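Setting the Rules for Shared Tables: A Conversation with Sun-ja Seol 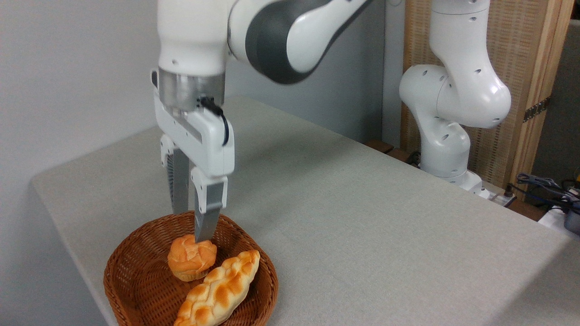
Bread handling at the Belley workroom. Photo: Dong-geon Ma / Cellitz

When Cellitz opened its workroom in Belley, the rules for working near a robotic arm filled a single sheet taped to the inside of the door. The current edition of the workroom code runs to 30 pages and takes effect in September. Sun-ja Seol, who leads the practice office at Cellitz, edited the new text together with Han-gyeol Jeon of the engineering group. She spoke with us about what the code asks of operators, and about the points on which her colleagues still disagree.

Ms. Seol began with the matter of scope. The code applies to arms that handle household goods and food on tables where people also work. It does not cover fenced industrial cells, for which the company follows separate procedures. "A fenced cell has a gate, and the gate settles most questions," she said. "At an open table, a person can lean in at any moment. We had to write for the person who leans in."

The section on table setup drew the most comment during review. Under the code, an operator prepares the surface before power is applied to the arms. Items that play no part in the task are taken off the work area. Cloths are pulled flat and checked for folds. Containers are placed within the reach marked on the setup card, and cables are kept clear of the path of every joint.

"Cables are our most frequent finding," Ms. Seol said. "People route them well on the first day, and then someone adds a device and the new cable goes wherever there is room." Inspectors now record cables hanging over a table edge as a separate entry. In the review period before the new edition, the company logged 941 setup checks, and cable entries outnumbered those of any other kind.

Asked why bread appears so often in the training material, Ms. Seol said that it shows faults which harder objects conceal. A roll and a braided loaf in the same basket differ in shape and height, and where one lies against the other, the operator must decide how the fingers will come down.

"With a wooden block, too much force leaves no trace and the operator learns nothing," she said. "A crust keeps a record. Spyros Grgić, who trains our new operators, has them pick up a roll by hand first and look at what their own fingers did to it."

The code sets out the approach in plain terms. The gripper opens before it descends. It pauses above the object, and the operator confirms that both fingers have room on either side. Only then may it close. Where a container has a raised rim, the operator must also confirm that no finger will meet the rim on the way down. Mr. Grgić had asked for the pause to be mandatory on every attempt. The engineering group preferred to require it only on the first attempt of a session. The adopted wording follows Mr. Grgić.

"Mr. Jeon made a fair case about time," Ms. Seol said. "We lose a little on each pick, and over a long session that is noticeable. I still believe it was the correct decision. We may look at it again when we have a full season of records."

A further section deals with tables that carry two arms. The code treats an arm as active whenever it has power, whether or not it has been given a task. An arm that is not in use must be moved to its resting posture, and the operator must state aloud which arm is about to move. Đạt Hà of Grosimard, a partner firm that has adopted parts of the code, asked that the spoken call be replaced by an indicator light. Cellitz declined.

"A light is useful and we have no objection to one," Ms. Seol said. "The call has another purpose. The operator has to think about which arm it is before saying so. I have heard people begin the sentence and stop."

On food, the code is brief. Anything that has been handled by a gripper is marked as training stock and may not be eaten, and it is discarded at the close of the day. Finger pads are cleaned between sessions, with attention to the grooves, where crumbs collect. Ms. Seol said that the cleaning log is the least popular page in the document and that she receives regular requests to shorten it. She has agreed to combine two of its columns.

Copies of the code are provided to visiting operators with their setup card. Comments on the section covering containers remain open, and may be left with Ms. Seol's office at Belley.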